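The Gritholm Players will open their fall season in October with a revival of the musical comedy *Oro*, and the company's artistic director has confirmed that the production will run for 2 weeks at the Hapeta Theater.

"We last staged it with a piano and a very small chorus," the director said. "This time we have a full pit orchestra."
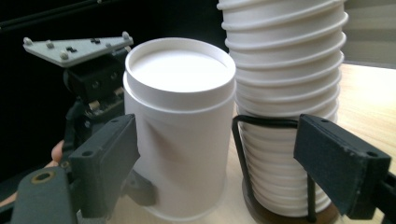

*Stacked paper cups beside a white container.*

The director was frank about the cost. A grant of $3000 from the Inura Arts Fund has paid for the performing rights, and the rest must come from the box office. "The hall seats 175, and we need it well filled on weeknights," the director said. 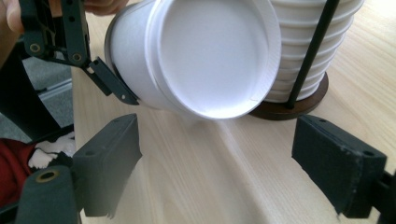 Casting was completed in June. The leading role has gone to a singer new to the company - a decision the director described as "easy, once we had heard the second act duet."

Asked whether the long dance sequence would be kept, the director said that it would, with new choreography. 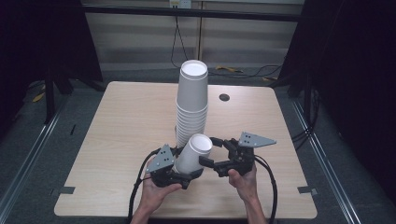 "The old version was built for a wider stage," the director said. "Ours is deep and narrow, so the dancers enter from the back."

Tickets go on sale at the theater box office on Sunday at noon.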